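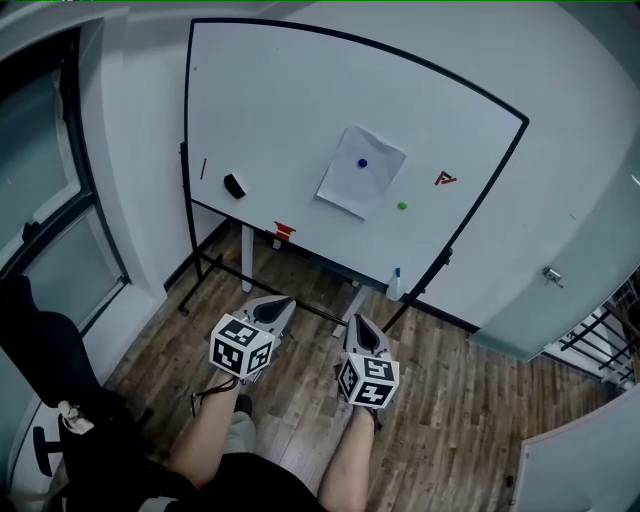

January 12, 2023

Workshop notes, pilot edit of the Stollside game show, cut 5

Watched the whole thing again with Yamuna before lunch. I still don't believe the betting round. Contestants start with 450 points each, and by the second ad break Szymon's team has 2823, and the edit never shows how. Vivek says viewers won't care so long as people are shouting. Maybe. I cared, and I was paid to sit there.

Checked the raw tapes. The missing points come from the blindfold relay, which we dropped in September for running long. So the score jumps and the host reads it out as if it all happened on screen. Options: put 30 seconds of the relay back, or have Zdzisław record a new line over the scoreboard. He prefers the line, being the one who cut the relay. I'd want to see both.

Laugh track: no. Tried the light version from the Covska library on the kitchen segment and it sounds like another show playing next door. Marianna thinks it "lifts" the slow bits. The slow bits are slow. Trim the second walk to the fridge and try again without it.

Captions on screen are better than last cut but still too many. When Szymon drops the tray there's a caption, a sound effect and a replay. Pick one. Yamuna voted for the replay. Fine by me.

Test audience numbers came back and everyone is very cheerful about them. Same people as cut 4, seated in the same order, and they'd already met two of the contestants. I wouldn't read anything into it. Asked Vivek for a fresh group and he said he'd look into it, so I'll ask again Monday.

To do:
Relay insert, rough version (me)
Scoreboard line, two reads (Zdzisław)
Find out who cleared the music under the end credits. The log says Irow, the invoice says Chevalier.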